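Chapter 4
Comparing Grippers on a Two-Arm Bench
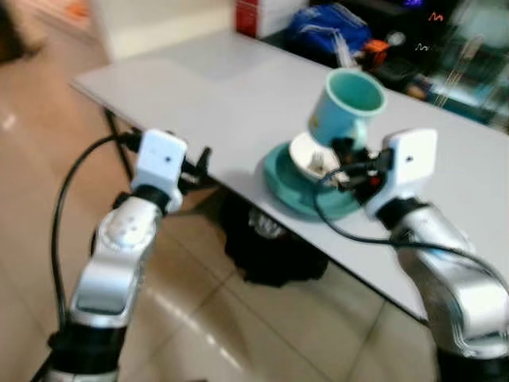 Figure 4.1 Right gripper closed on the lower part of a cup, over a bowl and saucer. Left gripper open.

Two arms, one table, a few dishes. Most of this chapter happens on a bench like that one. Chapter 3 dealt with arms on their own – reach, payload, joint limits. Now the bit that touches things.

Grippers look easy to compare on paper. Stroke, force, mass, price. Then you hand one a cup and the numbers stop helping much. A rounded side gives the fingers very little to sit against. Grip low and the rim stays clear, but the fingers end up close to whatever is underneath. Grip high and the cup may swing. Neither is wrong. Write down which one you used, every time.

We work with two sets of fingers, the Handow and the Mondier. Same arms, same controller (the Dukura), same dishes. Change one thing per run. Students skip this and then can't say if the fingers or the speed setting made the differnce.

Before you start:
Weigh each dish, empty. Our heaviest test load is 425 grams.
Check cable slack at full wrist rotation, both arms. A cable dragging on the tabletop can shift a saucer.
Set finger force to the lowest value that holds, then go up one step.
Note the colour and finish of each dish. Glossy ones can confuse the cameras, see Section 4.3.

A run is one pick, one tilt, one place. Allow about 4 minutes including reset. Score the pick and the place seperately. Drops count as drops even if the dish lands where you wanted it.

The second arm – leave it powered, fingers open, parked clear. You'll need it in the handover tests, and parking it changes what the cameras can see, so it should be parked the same way in every run.

Terms used from here on: approach, closure, slip, release. Definitions are in the Leung glossary at the back. Read slip twice, it's narrower than everyday use.

4.1 Finger shape and contact

Start with the flat fingers. Fit them to the right arm, centre the cup on its mark and run the slow approach first.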